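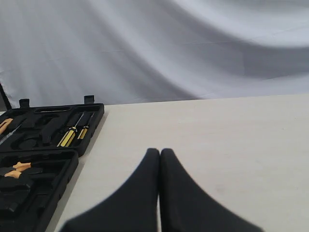 Section 4: Setting up the tool case task

The tool case task is the second of the exercises supplied with the Plinano bench kit. The arm picks a hand tool from the bench, or out of its compartment in the molded case, and puts it back. Finish Section 3 (arm mounting and gripper zero) before you start. If the gripper has been removed since the last zero, repeat that part of Section 3 first.

4.1 What you need

The arm, mounted and powered down
The wrist camera and its cable
The molded tool case with its tools
The backdrop cloth and stand
The Effiong control box, firmware build 3146 or later
A computer with the Plinano Bench program installed

The backdrop is optional if the wall behind your table is plain and pale. Shelves, windows and people walking past will all slow down the tool finder.

4.2 Placing the case

1. Clear the table and wipe it down. Crumbs and specks do no harm, but tape marks and pencil lines can be picked up as edges.
2. Open the case fully and lay it flat, both halves on the table. Do not prop the lid.
3. Place the case inside the reach area you marked in Section 3. It does not need to be square to the table. The program works out the angle when it looks for the corners.
4. Press each tool down into its own compartment. A tool that rides up on the edge of its slot will be reported as "not seated" and skipped.
5. Keep at least 500 mm of clear table on the side where tools will be set down.

CAUTION: Keep hands out of the reach area whenever the arm light is on, even if the arm is still. It may be waiting for the camera.

4.3 Checking the wrist camera

1. Switch on the control box and wait for the steady light.
2. In Plinano Bench, open Camera, then Wrist, then Live.
3. Lay the adjustable wrench by itself on the bare table, handle toward the arm base.
4. Choose Hover. The arm moves over the tool with the gripper open and stops.
5. Look at the adjusting screw on the wrench. The ridges should be separate and easy to make out. If they run together, turn the focus ring a little at a time until they clear.
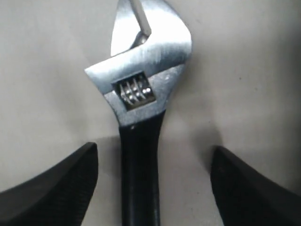
Fig. 4-1. Wrist camera view for the focus check. Judge focus on the ridges of the screw; the gripper fingers will look soft.

6. Tighten the focus ring lock by hand. Do not use a tool on it.
7. Choose Save View.

Note: Bright metal tends to wash out under a direct lamp. If large areas of the wrench head are pure white, move the lamp or lower Exposure by one step. Small highlights are fine.

4.4 First reach into the case

Run this step at Slow speed. The case walls are close to the tools and the gripper body has little room to turn once it is down inside.

1. Choose Task, then Tool Case, then Learn Layout. The arm passes over the case and draws an outline for each compartment on the screen.
2. Compare the outlines with the case in front of you. Drag any that are off by more than a finger's width.
3. Pick a compartment and choose Reach. Keep one hand on the stop button.
4. Watch the cable on the upper link as the wrist tips down. It should follow the arm without pulling tight at either end.

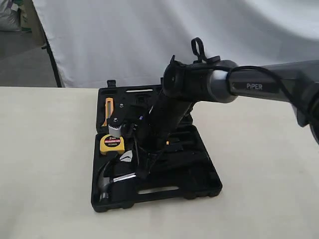
Fig. 4-2. Gripper lowered into the open case. The wrist points steeply down.

5. If the gripper touches a wall of the case, press Stop, choose Back Out, and raise the Depth setting for that compartment by 2 mm.
6. Repeat for each compartment you plan to use.

CAUTION: Do not lift the arm out of the case by hand while the motors are on. Use Back Out -- it retraces the path the arm came in by.

Dark tools in a dark case are the hardest for the finder. If a black-handled tool is missed on two passes, add it by hand under Layout, Add Tool. The orange and yellow handles rarely need this.

4.5 Practice grasp on the table

Before letting the arm pick from the case, run a few grasps on the open table, where a miss costs nothing.

1. Set the adjustable wrench back on the table. This time leave it at a slight angle.
2. Choose Approach. The arm should stop with the open fingers on either side of the handle, below the head.

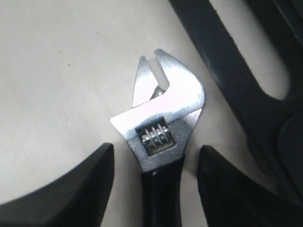 3. Check the gap on each side of the handle. The two gaps don't have to match, but the handle must be between the fingertips. If it isn't, choose Nudge and shift the gripper left or right.
4. Choose Close. Grip force starts at Low. Leave it there for the wrench, and go up to Medium only if the tool slips when lifted.
5. Choose Lift, then Lower, then Open.

Always grasp the wrench by the handle. The head is heavier and uneven, and the jaws can shift under pressure.

When three lifts in a row finish without a slip warning, save the settings under a name you will recognize and go on to Section 5, Running the Full Cycle.

Section revised 2020-01-30, I. Mathias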